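March 29, 2025

Dye notebook, indigo again. I said last time I'd give the big vat a rest and of course I didn't. The crust had come back up nicely overnight with that coppery skin on it, and I couldn't stand to leave it sitting there.

Vat at 3322 ml after topping up. Lime added in three small spoonfuls, stirred slowly along the wall so as not to beat air into it (Ilze, if you're reading this, yes, I did finally listen to you). Let it settle through lunch. The liquid under the skin was a clear yellow-green by then, closer to weak tea than I like, but workable.

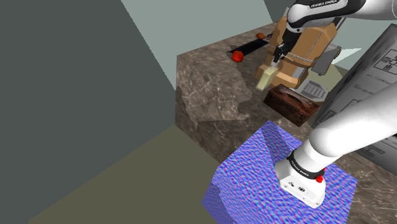 Cloth was the Jasness cotton, 381 g dry, scoured the evening before and still damp when it went in. I folded it in soft pleats and bound it with the waxed thread from Gruro, which holds much better than the kitchen string I was so stubborn about all winter. Four dips, each one short, with a good long airing between them on the line by the back door. The second dip did nearly all the work. The third and fourth I could hardly tell apart while they were hanging, though I always think that and then find I was wrong when the piece is rinsed.

One corner went patchy where the pleats were too tight, and there's a greasy-looking mark near the selvage that I suspect is my own hand cream. Gloves before unwrapping the cloth next time, please, self. 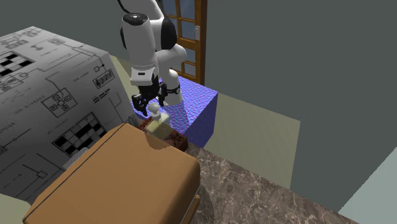
For the next piece I want to try overdyeing with a little logwood, very weak, to push some of the blue toward violet without losing the ripple from the binding. Ilze Baranauskienė did something of the sort in August on the Sakalauskas curtains and it was lovely in daylight, a bit gloomy under the lamps. The big cube up there, with its wavy blues and violets running into each other, is very near the balance of color I have in my head, so I'd like to keep it by me when I mix. I'd start with the logwood at half of what Ilze used and creep up from there, testing on scraps first.

Remaining Jasness cotton on the roll: 1055 g, so plenty for samples and one proper length. The Niron silk can wait until the vat is behaving, I'm not risking it on tea-colored liquor.

To do before the next session: strain the sludge, buy more lime, find the lid that fits. Rinse water was still running faintly blue when I left, so I put the cloth to soak in the gray tub. Please don't tip it out!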